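# Learning the Household by Hand

At Sellel College, the final-year robotics project has long been judged on a clean bench, with foam blocks and painted targets. This year the faculty moved it to a kitchen. Under the Cliltico program, 39 students in small teams must teach a humanoid robot to handle ordinary dishes at an ordinary sink. 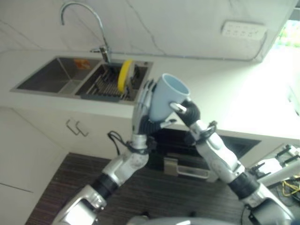 The program's coordinator, Shaimaa Filali, argues that crockery is a fair examiner. "A mug has a rim, a handle and a weight that shifts as you tilt it," she said. "Students who have only worked in simulation find that humbling in the first hour."

Each team is allotted 12 sessions between February and June. Members share the work of operating the robot, labelling the recordings and keeping a written log, and they change roles at every session. The log carries as much weight in the final mark as the robot's performance.
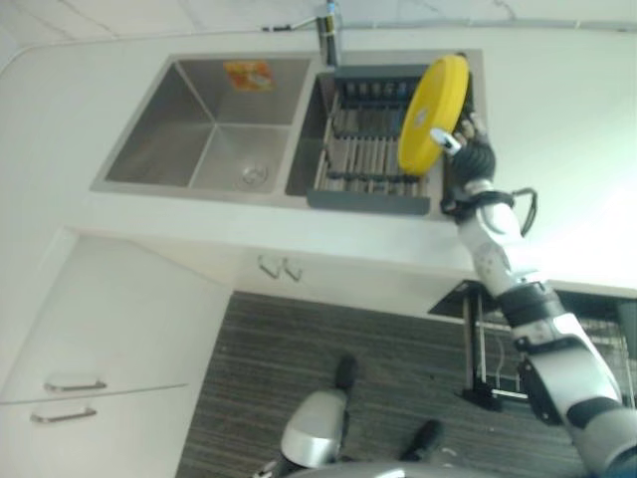

Plates are a unit of their own. A thin edge leaves little room for error in the grip, and the slots of a drying rack leave less. Teams may choose their own approach - one favoured a slow descent with frequent pauses - but must defend it before a panel from Rangel, the college's industry partner.

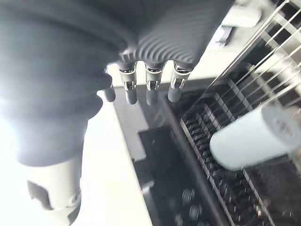 Much of the discussion in class concerns what the robot's wrist cameras can offer that its head camera cannot. By May, the teams had submitted 485 recordings, and students were expected to review their rejected attempts in as much detail as the rest.

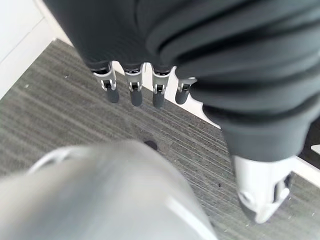 The Clodon Prize, awarded for the best log, will be announced at the close of term. Ms. Filali has already received 78 applications for next year's intake, and a second kitchen is under consideration.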